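Two hands, one plate: trying out the new grippers at Derkdale
7th June

I've spent most of this week with the Sonum arms, and I finally have something to report! We've been putting five-fingered hands up against the plain two-jaw grippers we've had since last August, and the job is a dull one on purpose: pick up a shallow plate from a flat table with both hands, lift it level, put it back.
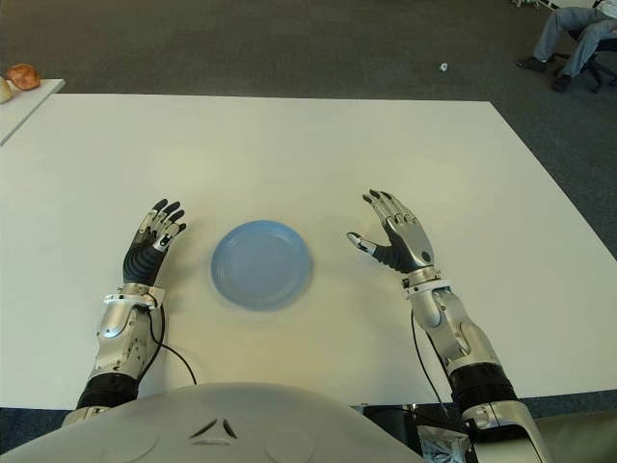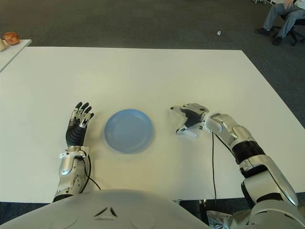 The blue plate between the two hands in both shots; in the second, the right hand is turned sideways with its fingers bent in.

I'd have bet good money on the jaws. A plate rim is thin and stiff, and a jaw only has to shut on it. They managed 169 lifts before we stopped for the day, but they tipped the plate more than I'd like (fine when it's empty, less fine with soup on it).

The hands are slower, and we lost a whole morning to the Lu controller, which kept nudging the right wrist out of line with the left. Once we'd dropped the closing speed by 30 per cent they settled down nicely, and 42 lifts in a row came out level enough to please even me. Coming in from the side with the palm upright seems kinder to the rim than reaching down over it, though I want more runs before I swear to that.

Next up is the Donasitz wrist camera, then four more plates of different depths. I'll post the full numbers once I've tidied up my spreadsheet, which is a disgrace at the moment.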